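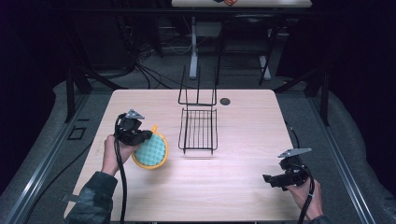

Chapter 4
Drying, Racking and Putting Away

In this chapter you will learn
how to choose a rack for the things you need to dry or store
how to place a rack on a table or counter
how to set round and flat items so that air reaches both sides
when an item is ready to leave the rack

Key terms: rack, clearance, contact point, drip side, upright

4.1 Why racks come before shelves

Chapter 3 ended with clean items in the hand. Most of them are not ready for a cupboard. Water collects under rims, around handles and anywhere two surfaces touch. An item laid flat on a table traps that water beneath it, and a stack of items traps more. A rack lifts the item clear of the surface and leaves it touching metal in only a few places. These places are called contact points. The fewer there are, the faster the item dries, as long as it still sits firmly.

Racks are also used for things that were never wet. A wire rack will hold trays, lids, boards and small pans on edge, where each one can be taken out without moving the others.

4.2 Parts of a wire rack

A simple wire rack has a shelf, feet and sometimes an upright. The shelf is a set of thin parallel wires held inside a thicker outline. The feet keep the shelf off the table. The distance between the bottom of the shelf and the table is the clearance, and it needs to be enough for a folded cloth to slide under.

The upright is the tall part at the back. It gives a leaning item something to rest against. In a rack of the kind shown at the head of this chapter, the black wire upright rises behind the shelf, so the user works from the shelf side and the upright stays on the far side of the table.

Check a rack before using it. Press down on each corner of the shelf in turn. If it rocks, a foot is bent and should be straightened before anything is placed on it. Run a finger along the outline to find rough spots in the coating, which will mark painted or glazed surfaces.

4.3 Placing the rack

Set the rack near the middle of the table, a little toward the far side. Leave open table in front of it and to both sides. Items waiting to be racked go on the side of your weaker hand, with handles turned away from you so that sleeves do not catch them. Keep the other side free for things coming off the rack.

Do not let the feet stand over a cable opening or a joint in the tabletop. If the table is wood, put a cloth or tray under the shelf when racking wet items, and wring it out when it is soaked.

4.4 Round items

Round items roll, and so they need more care than square ones. A shallow pan or a plate with a raised rim can be racked in two ways.

Flat: Lay the item face down across the shelf wires. This is steady, but water stays inside the rim.

Leaning: Stand the lower rim on the shelf and rest the upper rim against the upright. Turn the handle or loop to the top, where it can be gripped. Water runs to the lowest point of the rim, called the drip side.

Pick the item up by the rim, carry it level, and tilt it only when it is over the shelf. Let go when you feel both contact points take the weight.

Case study: The Drosolley kitchen

Palesa Nkosi runs the teaching kitchen at Drosolley, which serves 600 meals in a normal week. In March she changed the drying area from one long counter to 12 small racks on separate tables.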